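Artículos / Cirugía experimental / Sutura y cierre de heridas

3. El cierre con puntos sueltos: lo que se mira y lo que se anota

Quien haya pasado unas cuantas tardes frente a una herida por cerrar sabe que el punto suelto tiene algo de labor doméstica, de costura paciente, y que justamente por esa familiaridad se suele escribir poco sobre él. En los manuales ocupa media página. Nosotros quisimos dedicarle más espacio, en parte por convicción y en parte porque Getsemaní Bautista, que revisó con nosotros la totalidad del material, insistió desde la primera reunión en que las diferencias entre un cierre bueno y uno mediocre se encuentran casi siempre en detalles pequeños: la distancia del nudo al borde, el largo de los cabos, la manera en que el tejido se acomoda (o no se acomoda) bajo el hilo.

El conjunto estudiado comprende 181 cierres lineales, todos ellos realizados con puntos separados y anudados uno por uno. Se descartaron los cierres continuos, que plantean problemas distintos y que Higinio Maldonado trata por su cuenta en el trabajo complementario. También dejamos fuera las incisiones curvas, con cierta pena, pues algunas eran francamente bonitas, pero su geometría obligaba a medir el espaciado de otro modo y habría complicado las comparaciones.

3.1. El hilo antes del nudo

Empezamos por el hilo, que es lo que más guerra da. Un hilo fino tiene memoria: conserva los dobleces del envase y los que adquiere al pasar de unas pinzas a otras, y tiende a formar bucles allí donde menos conviene. En la hoja de registro Mokorby, que adaptamos para este estudio, se reserva una casilla para describir la posición del cabo largo en el momento en que los instrumentos están junto a la herida. Chiến Lục propuso distinguir entre cabo recogido, cabo tendido y cabo en bucle, y la distinción resultó tan cómoda que la mantuvimos hasta el final - aunque hubo discusiones larguísimas sobre los casos intermedios, que no eran pocos.

El color también cuenta, y mucho. Sobre un tejido pálido el hilo negro se sigue con la vista sin esfuerzo, incluso cuando es muy delgado, mientras que los hilos claros se pierden entre los reflejos de la superficie húmeda. Por eso en la serie que aquí comentamos preferimos el negro. La Figura 4 muestra el aspecto del campo con una parte de la incisión ya cerrada y la abertura todavía por trabajar.

Figura 4. Incisión recta con puntos sueltos anudados a la derecha. A la izquierda de la línea de sutura, las mordazas del instrumento superior, ligeramente abiertas, quedan junto a una pequeña abertura de color rojo oscuro; el hilo negro forma un bucle y se prolonga sobre el tejido pálido. 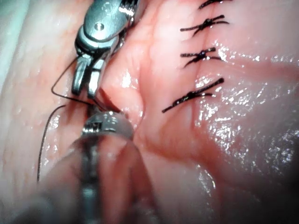
3.2. Los nudos y sus cabos

Una vez terminado el punto, la atención se desplaza al nudo. Lo valoramos según tres criterios, todos visuales y por tanto discutibles: si es compacto, si descansa a un lado de la incisión o justo encima de ella, y cómo se abren los cabos recortados. En la Figura 4, por ejemplo, los cabos asoman a ambos lados como bigotes cortos, y en el segundo punto contando desde arriba dibujan algo parecido a una equis. Cirilo Quintero llama a esta disposición «nudo abierto», nombre que adoptamos en las tablas por no encontrar otro mejor.

El largo del cabo merece un párrafo propio. Demasiado corto, deja poco margen si el nudo cede; demasiado largo, se enreda con el punto vecino y estorba al pasar el siguiente. No hemos querido fijar una medida única, porque depende del calibre y del material, y preferimos que cada evaluador juzgara el cabo en relación con su propio nudo y con el espacio libre hasta el próximo.

3.3. La alineación

Queda, por último, la línea. Una fila de puntos bien alineada facilita la lectura del cierre entero de una sola ojeada y permite detectar enseguida el punto que se ha ido hacia un lado. Para valorarla usamos la plantilla Solís, una rejilla sencilla que se superpone a la imagen impresa, y repetimos cada lectura pasados 60 días con los mismos evaluadores, sin que tuvieran delante sus anotaciones anteriores. Braulio Ochoa se ocupó de barajar las láminas, tarea ingrata que agradecemos de corazón.

Las discrepancias entre lecturas se concentraron en los extremos de la incisión, donde el primer y el último punto tienen un solo vecino y el ojo carece de referencia. Las resolvimos por consenso, con las dos lecturas sobre la mesa, y conservamos ambas en el anexo junto con la puntuación acordada.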